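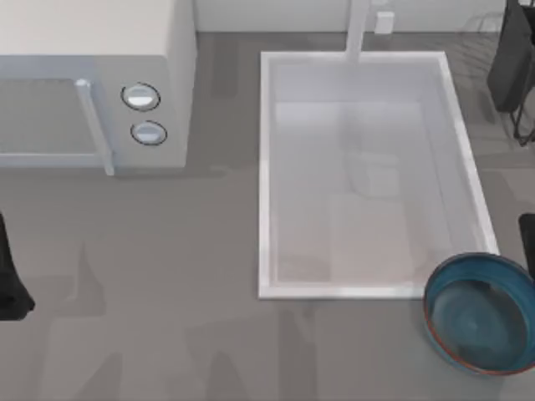 Illustration: Halonen

The Town That Eats Lunch at 10:30

Butstead has one main street, 80 parking spaces and a firm belief that noon is for other people. By half past ten in the morning the diner is full. By eleven the pie is gone. Visitors who stroll in at 12:15 get a grilled cheese and a look.

I moved here from a city where lunch was something you ate over a keyboard at two, if the meeting let you. My first week, I invited a neighbor over for lunch and she arrived while I was still in my bathrobe. She had brought a casserole. She ate most of it, thanked me and went home for her nap.

The usual explanation is the old Clundar mill, which started its first shift at five and sent everyone out to eat at 10:30. The mill closed years ago. The whistle was sold, the building was turned into storage units, and the town went right on getting hungry on schedule. Children who have never seen a loom begin to wilt at 10:15. The school gave up and moved the cafeteria hours.
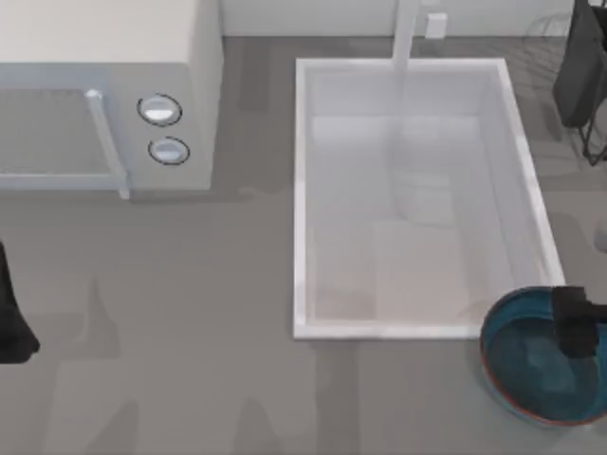 I tried to hold out. For most of July I ate a sandwich at one, alone, like a man keeping up the customs of a country that had forgotten him. Everything else was against me. The bank shuts from 10:30 to 11:15. So does the hardware store, and so, for reasons I never got to the bottom of, does the car wash. You can stand on the sidewalk during those 45 minutes and hear forks.

Dinner, naturally, is at 4:30. There is a second, smaller meal at eight that has no name and is usually toast. The Ristska, our one restaurant with cloth napkins, opened with a seven o'clock seating and dropped it in a month. It now advertises "late dining" until 6:15, and people dress up for it.

The population sign at the edge of town says 1322, and I was the last holdout as far as I could tell. I gave in over a meatloaf special. It was 10:40, I had been up since six, and I had two helpings. The waitress brought me coffee and said she'd had a stool saved since spring.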